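Setting up the wrist camera view in the simulated Ereck cell

Last updated May 2020

These steps cover the wrist camera on the simulated copy of the Ereck cell, the one we use to try out pick programs before they go to the floor at Lesgate. You need to redo them whenever the gripper model is swapped, the camera mount is edited, or somebody pulls a new version of the cell file. Plan on 30 minutes if you have done it before.

Before you start

Close any other session that has the cell open. The file does not lock, and the last person to save wins. Jeferson Mendonça and I lost most of a morning to this in November.

Make a copy of the cell folder and put your initials at the end of the name. Work in the copy until the last step.

Check that the gripper model and its collision model come from the same release. They are stored in separate folders and are easy to mix up. If the numbers in the two file headers differ, stop and get a matching pair from Yoga Ngau.

Step 1. Open and home

Load the cell, leave physics paused, and send the arm to home. Open the gripper to its full stroke. Do this from the joint panel and type the value in. Dragging the slider tends to stop a hair short of the limit, and then the finger positions you check in step 3 will be off.

Step 2. Attach the camera

In the tree, find the wrist link, not the gripper base. Add the camera as a child of the wrist link and type in the offsets from the mount sheet. The sheet gives distances in millimeters and the cell file wants meters. If the view is solid gray or shows nothing at all, a missed conversion is the usual cause.

Set the near clipping distance to 2 millimeters. The default is much larger and will slice away the back of the gripper housing.

Step 3. Check the view

Turn on the wrist view and leave the arm where it is. You want both fingertips inside the picture with the gripper open, and clear space between them where a part would go. It's fine for the lower part of the housing to run out of the bottom of the view.
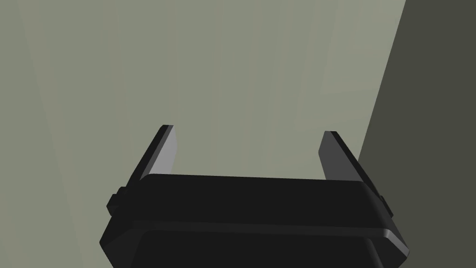 If one finger sits much higher than the other, the camera has roll in it. Set the roll to zero, save, and reload before changing anything else. A small difference in height is normal with the Gunnlaugsson mount, which was never drawn quite square.

Now close the gripper slowly and watch the fingers. They should move at the same rate and meet without passing through each other. If one stays put, its mimic joint has dropped out of the file. Add it back with a multiplier of -1 and run the close again.

Step 4. Fix the light

Black grippers are hard to read in the default light. Turn the fill light up to 40 percent and leave the main light alone. The edges of the housing should show faintly against a dark background. Going higher washes out the lighter surfaces in the cell, and the part finder starts to miss pale cartons.

Step 5. Test over the table

Unpause physics and run the short program called Hotden. It moves the arm over the table, opens and closes the gripper once at each stop, and returns home. Keep the wrist view open for the whole run. The gripper should stay in the same place in the view while the background moves. If it drifts, the camera is attached to the wrong link, so go back to step 2.

The log should end with code 2033. Any other code means the run quit early, and the line before it will name the joint that caused the trouble.

Step 6. Save and hand over

Save your copy, rename the old cell folder with the word "old" in front, and move yours into its place. Send the log to Elaine Vasconcelos, who keeps the list of which version is on the floor.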